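Unit 4: Recording and Releasing Independently

This unit covers the period between finished demos and a released record. Students should have read the Dranura case file before class and should bring their own song lists.

Pre-production. The case file follows Ciarán Keane, who wrote and recorded the album Zikska as a solo artist. He began with 43 sketches and set a firm tempo and key for each before booking any studio time. Note how many songs were dropped at this stage, and on what grounds. Rough vocals were kept in the session files - several survive on the finished record.

Tracking. Drums and bass were recorded first, to a click. Guitars followed at home. Compare the two session logs and mark where the working method changes.

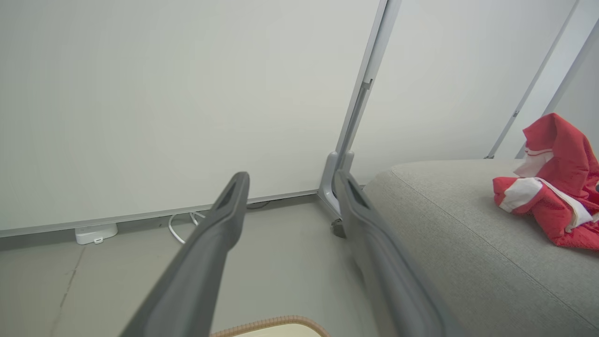

Mixing and mastering are treated as separate tasks in this course and should be budgeted separately. A mix engineer works from individual tracks; a mastering engineer normally receives a stereo file. Leave headroom on the final mix and label every version clearly.

Release. Keane pressed 600 copies through Doherty and sold most of them at shows. Digital distribution was handled by Podex under a non-exclusive agreement. Review the split of income in Table 2 before the seminar.

Assignment. Write a release plan for a record of no more than 55 minutes. Include a recording schedule, a budget and a draft credit sheet. Plans are due at the start of the August seminar.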